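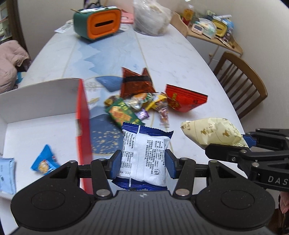

4. Field Use of the Seat Sensor

4.1 Clubs and boats

The Clunau seat sensor was tested at two rowing clubs, Ruvside and Detdale. Both clubs row on flat, sheltered water and both own a mix of older and newer boats. Ruvside trains mostly juniors and adults who learned to row within the past few years. Detdale has a small racing squad and a larger group of rowers who go out for exercise. Neither club had used any electronic aid apart from a stroke rate meter.

A total of 11 rowers used the sensor over six weeks in single sculls. We limited the work to singles because the movement of a single boat depends on one person. In a larger boat, a change in the timing at one seat can be caused by the rower at another seat, and the prototype has no means of telling these cases apart.

Each rower kept to the training plan already set by the club. We did not ask for extra sessions and did not change the distance or the intensity of any session. Coaches could choose when the sensor was used, and on several occasions they left it on the dock because of wind or because a rower was working on something unrelated, such as steering or getting away from the landing stage.

4.2 Parts and mounting

The sensor has three parts: a thin pressure pad that lies on the top of the sliding seat, a small battery unit clipped under the seat carriage, and a display fixed near the footplate. The pad records how the rower's weight moves from front to back and from side to side. The unit under the carriage records the position of the seat on its rails. The display shows a single bar that moves left or right when the rower's weight is off center for longer than a set time.

The mounting clip was made by Rawashdeh, a workshop that supplies fittings for small boats. An earlier clip had been held in place with a strap passed around the carriage. The strap stretched during use and let the unit swing toward the wheels. The Rawashdeh clip grips the crossbar of the carriage and is closed with a thumb screw. It can be fitted without tools, which both clubs had asked for, as most sessions begin early in the morning and the boats are carried out in a short space of time.

The clip fit all of the boats at Detdale. At Ruvside, the two oldest boats have carriages with a wider crossbar, and the clip would not close over it. We made a spacer for these boats and used a longer screw. The spacer raised the distance between the unit and the hull slightly, but there was still enough clearance for the seat to travel its full length. A later version of the clip should have a wider jaw so that no spacer is needed.

The cable between the pad and the unit caused more trouble than the clip. It leaves the pad at the rear edge and passes through the hole in the seat. In the first week, rowers at both clubs reported that they could feel the cable when they leaned back at the end of the stroke. We moved the exit point to the underside of the pad and taped the cable flat. After the change there were no more reports of this kind, although one rower said that the pad itself felt slippery compared with a bare seat. A textured cover was added for all later sessions.

4.3 Setting the center point

People do not sit evenly, even when they are balanced well enough for the boat to run level. Some rowers have a stiff hip or a difference in leg length, and many simply have a habit of resting more on one side. A fixed center point would treat all of these as errors. The sensor therefore has to be set for each rower before use.

Our first method was to set the center point on land. The boat was placed on stands, and the rower sat still with the legs straight while the coach pressed a button on the display. The method was simple but gave poor results. Readings taken on land often differed from readings taken on the water with the same rower in the same boat. We think the stands are the main reason. They hold the hull firmly, so the rower does not make the small corrections that are needed when afloat.

The second method was carried out on the water. The rower sat with the blades flat on the surface and the hands together, waited until the boat was still, and pressed the button. This gave a center point that held up better through the session. It was harder for beginners, who found it awkward to take a hand off the handles. For them the coach waited beside the landing stage and steadied the boat by the rigger before the rower pressed the button, then let go once the rower had both hands back on the handles.

Figure 2. Shiny red snack bag between two finger pads.

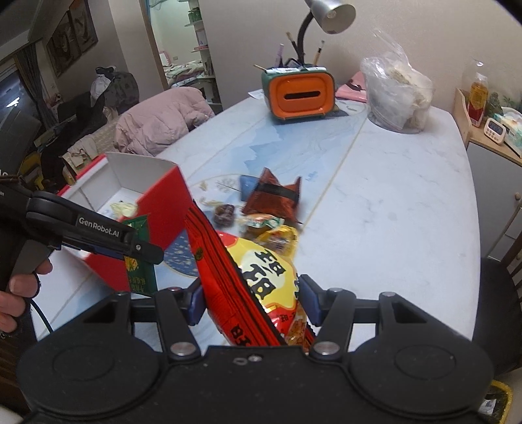
The center point was kept in memory between sessions, but coaches were told to set it again whenever a rower changed boats or the height of the riggers was adjusted. At Detdale this was done nearly every time. At Ruvside it was sometimes forgotten, mainly on busy mornings when one boat was used by several juniors in turn. In these cases the bar on the display leaned to one side for the whole outing. Juniors tended to notice this and ignore the display, which was a sensible response. Adults were more likely to try to correct their position to match the bar, and two of them came off the water saying that their lower back felt stiff. We then changed the software so that the display asks for a new center point each time the unit is switched on.

4.4 What the rower sees

The first display showed side balance and front to back timing together. Rowers found it hard to use. They looked down at the display for long periods, and coaches complained that heads were dropping at the catch. A dropped head changes the posture of the back and can move the weight on the seat, so the display was partly causing the fault it was meant to show.

We removed the timing information from the display and kept it only in the record that is read after the session. The side balance bar was made larger and a delay was added. With the delay, the bar moves only when the weight has been off center for several strokes in a row. A single poor stroke has no effect. Rowers said that this made the display calmer and that they could check it with a glance.

The length of the delay was discussed at both clubs. The racing squad at Detdale wanted a short delay, as they were trying to fix small faults and already had steady technique. Coaches at Ruvside wanted a long one. They found that new rowers who saw the bar move would stop in the middle of a stroke or pull harder on one side, and that this upset the boat more than the original fault. The current version lets the coach pick a short or a long delay before the boat leaves the dock. The rower cannot change it while afloat.

Bright sun was a problem on some mornings at Detdale, where the course runs east to west. When the rower faced away from the sun, light fell directly on the display and the bar was difficult to see. A small hood helped but caught on clothing when rowers got in and out of the boat. We have not yet found a good answer to this. A sound signal was tried briefly and dropped, as rowers could not hear the coach over it and other crews found it distracting.

4.5 Reading the record after the session

The record from each session was copied to a laptop in the boathouse and shown as a line for side balance and a second line for seat position. Coaches mostly used the seat position line. It shows whether the rower slows the seat before the catch or lets it run into the front stops, a fault that is hard to see from a launch or a bicycle. Several coaches asked for the line to be shown beside video of the same strokes. The prototype has a clock but it drifts during a session, so matching the two had to be done by hand, and few coaches had the time.

The side balance line was read less often and was easy to misread. A lean on the seat may come from the hips, but it may also come from handle heights that differ between the left and right hands, or from wind against one side of the boat. The pad cannot separate these causes. Coaches who knew the rower well could usually say which one applied. Coaches who did not know the rower tended to blame the hips. Any guide supplied with the sensor should state this limit clearly and should advise that the rigging be checked before any change is made to the rower's posture.

Records were missing for some sessions. The most common cause was a flat battery, followed by water in the connector at the pad end of the cable. The connector is rated for splashes and was not designed to sit in the water that collects under the seat in rough conditions. Moving it to the upper side of the carriage would keep it clear in most outings. The battery problem is partly one of habit, as the units were stored with the oars at Ruvside and there was no power outlet near the rack. Detdale kept its units in the office next to the stroke rate meters and lost fewer sessions for this reason.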